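Chapter 4
Draining, Rinsing and Straining

What you will study in this chapter
4.1 Why we separate water from food
4.2 The colander, the strainer and the sieve
4.3 Size and shape of the holes
4.4 Care of plastic and metal tools
4.5 Kitchen practice: one pot of chickpeas

In Chapter 3 we have learned to measure water into a pot. In the present chapter we learn to take it out again. Many students consider this a small matter, and in the first weeks of the course they do it with the lid of the pot, held a little open over the sink. It is possible to drain potatoes in this way. It is also the most common way to burn the wrist in a teaching kitchen, and for rice or lentils it does not work well, as half of the food goes out with the water.

Three words must be kept apart from the beginning. To drain is to let the liquid run away from the food, when we want to keep the food. To strain is to pass a liquid through holes or a mesh, and here very often it is the liquid that we keep, as with stock or tea. To rinse is to pour clean water over the food and let it run away. The same tool can serve for all three, but one tool is seldom the best for all of them.

The colander is a bowl with holes, usually standing on a foot or on small legs. The foot has a purpose. It holds the bottom of the bowl above the sink, so that the used water does not come back to the food. When you buy a colander without a foot, you must hold it in the hand or set it over a larger bowl, and then your other hand has all the work to do.

Strainers are made of wire mesh and have a handle. They are good for small grains and for flour. Sieves, in this book, are the flat-bottomed kind used in baking, and we come back to them in Chapter 9.

4.3 Size and shape of the holes

A hole should be smaller than the smallest piece of food you want to keep. This rule is simple, but think of quinoa or of washed poppy seeds, and you will see that no ordinary colander can follow it. For such foods we use the mesh.

The number of holes and their place are also important. If a bowl has holes only at the bottom, the first leaf of spinach or the first piece of pasta lies over them, and the water stands. If the holes go up the wall, the water finds another way out. Pour slowly all the same — a pot holding 500 grams of cooked pasta is heavy, and the steam rises toward the face.

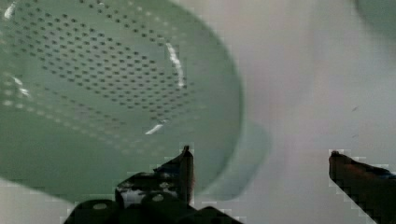
Lakshmi Krishnan writes that in her opinion students should begin with the mesh strainer and forget the colander until the second term, as a person who has washed rice without losing any grain will have no trouble with pasta. The authors of this book prefer the other order. A colander forgives a quick hand, and a beginner's hand is often quick. Teachers who agree with her may take Section 4.5 before Section 4.2 and use the strainer for the chickpeas.

4.4 Care of plastic and metal tools

Wash the tool directly after use, before starch dries in the holes. Starch that has dried needs some 40 minutes in warm water, and after this a soft brush, always from the outer side, so that the rest is pushed back into the bowl and not deeper into the hole. Do not use a knife point. Plastic is scratched by it, and in a scratch dirt stays.

Plastic tools are light and do not become hot as quickly as metal ones. Keep them away from the burner and from the edge of a hot pan. Read the mark on the bottom before you put them in the dishwasher.

Before you continue, take the draining tools out of your own kitchen cupboard and pour one cup of dry rice into each of them, over a tray. Write down in which of them the rice stays. You will need these notes for Section 4.5.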